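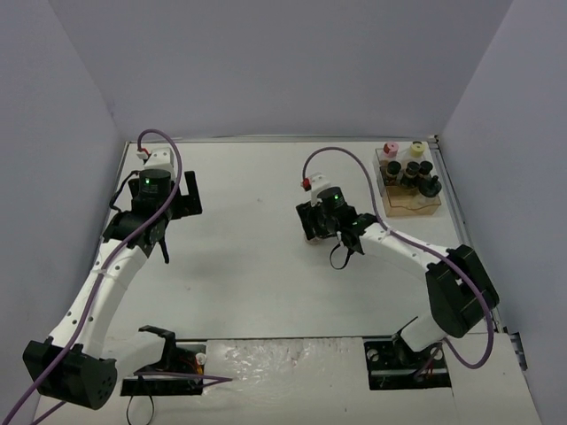
The Viklund tabletop is a white work surface for benches, craft rooms and small repair shops. It comes sealed on all faces and edges, so spilled glue or coffee wipes off with a damp cloth. White suits a room with pale gray walls, and black fittings and purple cables are easy to find against it. The top is sold without legs.

## Details

- Finish: plain white
- Fits: Urko and Civine leg frames
- Fasteners: 4 bolts, supplied
- Warranty: 5 years

Cutouts are made to order at our Gultovside shop — send a drawing with your order and allow 7 working days. Tops with cutouts can't be returned.

Do not use bleach or scouring pads. Small scratches can be covered with the Viklund touch-up pen, sold separately.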